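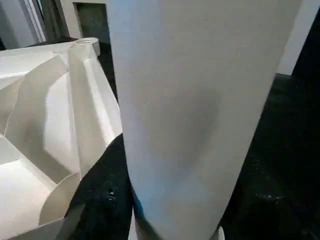 singers who stood apart in the first session moved closer together by the last, and most of them did so without being asked.

3.2 Recording sessions

Each duo sang the same four songs in the small hall at Morelli, first with one shared microphone and then with two. The songs were slow folk pieces in close harmony, with a guitar part played by one of the singers. Sessions began at seven in the evening, when the road outside was quieter. A total of 16 duos took part, and all but three had sung together in public before. Tuning was checked between songs, and a take was kept even if a word was missed, provided that both voices carried on to the end of the verse.

We cut the recordings into single phrases. Phrases in which the guitar covered one of the voices were left out, as were those with a cough or a chair noise. This left 349 phrases, which were marked by hand for the start and end of every held note. The marking was done twice, the second time by Ermanno Russo, who had not heard the songs before.

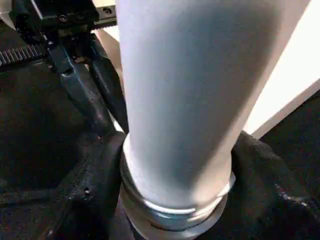 3.3 Listening test

The phrases were played over headphones to 77 listeners, none of whom had sung in the sessions. They were asked how well the two voices blended, on a scale from one to seven. They could hear a phrase again as often as they liked. Half of them heard the shared-microphone takes first.

Blend was rated higher for the shared microphone in three of the four songs. The exception was the fastest, "Helex", where the lower voice often came in late and the ratings were close to even. 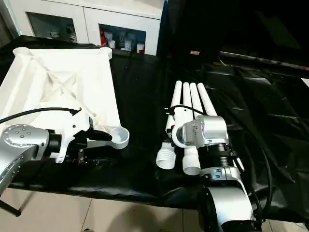
The gap between the two set-ups was widest on long final notes. Singers at one microphone tended to let go of the note together, and several listeners wrote that they noticed this more than the tuning. Vowel shape also mattered, though less than we had expected from our pilot work in March.

Mean blend ratings were worked out for each song, with one microphone and with two.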